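Sorting fact from opinion at the kitchen table

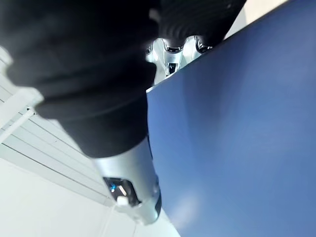 Agarwal
Household tips editor, Edside

I love a good cleaning tip, but half of what gets passed round is somebody's taste dressed up as fact! So I've started a little habit, and it's brilliant fun with tea and a biscuit.

Write each tip on a card. "Vinegar dissolves limescale" can be tested, so it goes in the left pile. "Linen looks better unironed" is an opinion (mine too, as it happens) and goes on the right. Anything with "best", "proper" or "should" in it gets a second look.

Now try one from the left pile. Soak the kettle with equal parts vinegar and water for 40 minutes, rinse it well and write what you found on the back of the card.

I did 20 cards in November and moved 6 of them to the other pile. Keep them in a recipe tin, and do let the family argue over the wobbly ones!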